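Before We Sign for a Second Surgical Robot
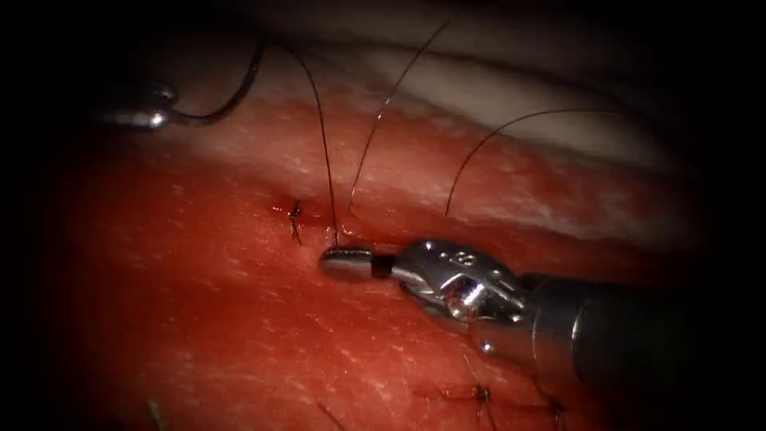
The capital request for a second robotic system landed in April, and the sales deck from Hirkov came stapled to it. I have read the deck twice. It has a lot to say about growth and very little about what we will be paying for in year three.

Start with the instruments. The purchase price covers the console, the cart and a starter set. After that, every wristed instrument has a use limit, and when the counter runs out it goes in the bin, however good it still looks. Our first system went through 167 instruments last year. The original budget allowed for 111. The gap was paid out of general surgical supplies, so it never showed up under "robot" in any report you are likely to have seen.

Suturing cases are where the estimate slipped most. The deck prices a procedure with one needle driver. Our surgeons mostly sew with two instruments, one to drive and one to hold, and both of them lose a use. Zyanya Ayala in perioperative supply raised this before the first purchase and was told it would even out. It has not evened out.

Then there is the service contract. Hirkov wants 7 years, paid annually, with the price fixed for the first 3. I asked what happens in year four and got a brochure. Dralla, which quoted against them, offers a shorter term but charges separately for software updates, and would not put a number on those either. I don't find one of these more honest than the other.

Recep Bozkurt has asked the better question, to my mind: do we have the room time? A second system helps if cases are waiting for a robot. If they are waiting for anesthesia, or for a tray to come back from sterile processing, we will own two robots and the same wait. The request includes no new washers, no extra trays and no added staff hours downstairs. Someone should walk down there at two in the afternoon and look at the racks.

What I would like to see before the vote:

Instrument cost per case, by procedure, from our own records
A written price for service after year three
Sterile processing's estimate for a second system, in hours and in dollars
The number of cases delayed last year because the robot was in use

The last figure ought to be easy to get. I have asked for it twice. If you keep a case log of your own, send me a copy before the budget packet closes.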